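Teaching by Demonstration: Progress on the Zipper Task

Posted 2019-04-22
Filed under: Manipulation, Teaching Methods

The Mestari workshop is pleased to report on the first complete round of its bag-handling exercises. Readers of this blog will recall that the previous entry dealt with folding cloth napkins, a task in which mistakes are cheap and easily undone. Zippers are less forgiving. A slider pulled at a poor angle will bind, and an arm that does not notice the binding will drag the entire bag across the table.

The purpose of the present round was to compare two ways of showing the robot what to do. In the first, the teacher stands beside the arm, takes hold of it above the wrist, and moves it through the task directly while the motors are set to offer little resistance. In the second, the teacher sits at a separate station and guides the arm with a pair of hand controls, watching the picture from the wrist camera on a monitor. Both methods record the same information: joint positions, the opening of the gripper, and the camera image. The difference lies in what the teacher can feel and see while the recording is made.

A total of 100 demonstrations was planned. Of these, 40 were to be given by hand and the remainder by remote control. The split was uneven by design. Hand guiding is tiring, and earlier work at the Mestari bench had already established that the quality of recordings declines when a session runs long. Each teacher was therefore limited to seven demonstrations in a sitting, followed by a rest period and a change of operator.

The task was divided into three stages. The arm approaches the bag and locates the slider. The gripper closes on the slider or its pull. The arm then travels along the track until the zipper has been opened or closed, as the session sheet requires. Teachers were asked to pause for a moment between stages so that the recordings could be separated afterward without guesswork.

Of the three stages, the second proved by far the most demanding. A person picking up a zipper pull makes small corrections with the fingertips without giving them any thought. A gripper must be brought to the correct place and the correct angle before it closes, and soft fabric shifts under even a light touch. Ring-shaped pulls add a further difficulty, as they may lie flat against the cloth or stand away from it, and they seldom rest in the same position twice.
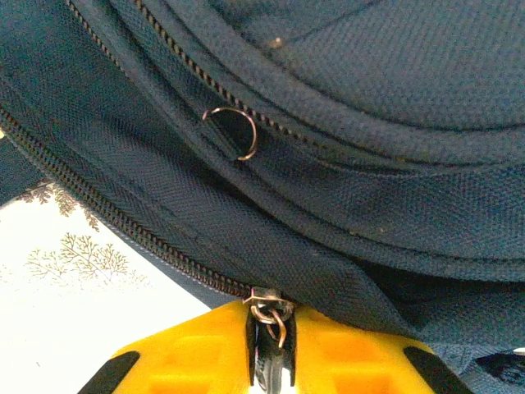

Wrist camera view: the gripper closed on the slider and pull ring of the longest zipper.

Several teachers began by attempting to grasp only the ring. The approach is natural, being what most people do at home, but it leaves the direction of pull poorly controlled. The ring swings, the slider tilts, and the force arrives from the side. The written guidance was revised during the round to recommend that the gripper take the slider together with the ring wherever space permits. Demonstrations recorded before the revision have been kept and marked accordingly.

Bags with more than one zipper called for a separate rule. Where several tracks lie close together, the teacher must decide in advance which is to be worked and must not change the choice during the recording. The session sheet now carries a line for this purpose. Before the line was added, a number of recordings showed the arm drifting toward one slider and then turning back to another. Such hesitation is harmless in a person. In a recording it becomes part of the lesson.

With respect to the two methods, our findings are as follows. Hand guiding gave smoother travel along the track. The teacher can feel the slider begin to resist and will ease off or change direction before it binds. It also gave more recordings in which the teacher's sleeve or forearm passed in front of the side camera, and these required review. Remote control kept the view clear and allowed finer placement of the gripper before closing. Its weakness was in the travel stage, where teachers had no sense of force through the controls and had to judge resistance by watching the cloth wrinkle.

One teacher suggested supporting the lower edge of the bag with the free hand during remote sessions. The suggestion was declined for the present round, on the ground that the robot will have no such help when it performs the task alone. A second arm may be introduced for this role at a later date, and the Stoica control station has the connections needed to drive a pair.

A note on equipment. The rubber contact surfaces of the gripper should be wiped before each sitting. Lint from fabric collects there quickly and affects the hold on small metal parts. The wrist camera should be checked for focus at the same time, with the gripper closed, as the area directly ahead of the finger is where the image matters most. Cables at the Stoica station are to be left connected overnight.

The recordings are now being trimmed and labeled. Labels mark the moment of first contact, the moment the gripper closes, and the end of travel. Recordings in which the teacher lost the slider and recovered it will be labeled as such and retained, as there is good reason to think that recoveries are useful for a robot to see. Recordings abandoned before the end of the task will be stored separately.

The next round is scheduled for July and will be held jointly with the group at Plornari, who have extensive experience with remote control and have offered to review our session sheets beforehand. It is expected to cover buckles and drawstrings in addition to zippers. Those wishing to serve as teachers should complete the short training course at the Sondwood site before the end of the preceding month. No background in robotics is required, though patience with small objects is an advantage. Participants are asked to wear fitted sleeves and to leave rings and bracelets at the front desk.

Questions about the session sheet or the labeling guide may be left in the comments section of this post.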